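Pre-run software inspection, tabletop grasping cell
Site: Costville
Control stack: Lirkavar
Inspected by: Kerttu Rautiainen
Date: November 3, 2020
Result: passed with comments. Items 2.3 and 4.2 stay open.

Section 1. Start-up and configuration

1.1 Configuration on the controller matches the tagged release. OK.

1.2 Joint limits loaded from file, not from defaults. OK. Comment: the loader still falls back to defaults without a warning if the file name is wrong. Tried it on purpose with the drives off. A wrong name should stop the start-up.

1.3 Emergency stop seen by the control process as well as by the drives. OK. Both hands report the stop state. Log entry is written once per press.

1.4 Clocks on the planning computer and the controller in step. OK. Offset 3 ms at start, limit is 4 ms. Little margin. Check again after the next network change.

Section 2. Perception

2.1 Camera calibration loaded and in date. OK. Last full calibration was in August.

2.2 Table plane found with the cloth in place. OK. Comment: the cloth is patterned, with leaves and orange berries. The plane fit ignores colour and should not care, but the object finder does use colour, so run it over the bare cloth before any items go down. Two false objects came up at the first threshold, none at the present one.

2.3 Every item on the table has a label and a usable outline. OPEN. The glass bottle and the metal top of the kitchen scale both give poor depth. The bottle outline is filled in from the colour picture and is good enough to avoid. The scale top is reported with holes in it, and the planner treats a hole as free space.
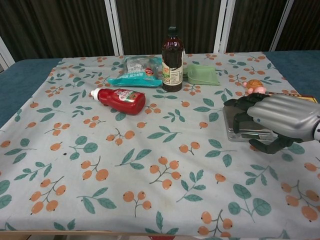
Until the fix is in, the scale must be entered by hand as a solid box before a plan is requested. Rissanen has the ticket. The box is to be padded on all sides, and the padding taken off only for the last part of the approach. Anyone who skips this step is to note it in the run log.

2.4 Soft packaging handled as a changing shape. OK with comment. The snack bag is given a new outline on each update. Stale outlines are dropped when the next one arrives. If the bag is out of view the old outline is kept for good, which is safe but blocks part of the table.

2.5 Flat items kept separate from the cloth. OK. The dustpan is low, and its edge was merged with the table plane in an earlier release. Not seen today.

Section 3. Planning

3.1 Collision model includes table, folding screen and both arms. OK. The screen was moved since the last inspection, and its position in the model has been corrected.

3.2 Plans rejected when the start state differs from the measured state. OK. Forced a mismatch on one joint and the plan was refused.

3.3 Self-collision check active for both hands. OK. The check ran on all 1,375 stored plans in the replay set, with no misses against the slow reference checker.

3.4 Keep-out zone set for people beside the table. OK. Comment: the zone is a fixed box and does not follow a person. Before enabling motion, the operator must look along the sides of the table and say aloud that they are clear.

3.5 Time limit on planning. OK. When the limit is reached the arm holds its position. It does not send the best plan so far.

Section 4. Control and contact

4.1 Speed reduced near the table surface. OK. The limit comes in at 100 mm above the plane and applies to the fingertips, not only to the wrist.

4.2 Contact detected at the fingertips and passed to the arm controller. OPEN. Light contact on a thin, flat item is reported late. The finger sensors see it in good time, but the message waits behind the camera updates in the same queue. Move contact messages to their own queue and repeat the test. Slow approach only in the meantime.

4.3 Idle hand held clear while the other one works. OK. The hold position is checked against the collision model on each cycle. 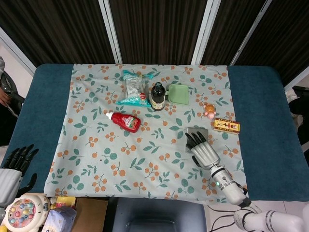

Section 5. Logging and tools

5.1 Joint, contact and planner logs share one run number. OK.

5.2 Geso viewer opens the log without conversion. OK. Comment: the time axis is labelled in seconds but shows milliseconds. Known fault, low priority.

5.3 Disk space checked before the run. OK. Almost full on the planning computer. Old replay sets to be moved off before Friday.

5.4 Changes made during inspection written back to the release notes. OK. Screen position and colour threshold only.

Signed: K. Rautiainen
Next inspection: after 2.3 and 4.2 are closed, or on any change to the Lirkavar planner.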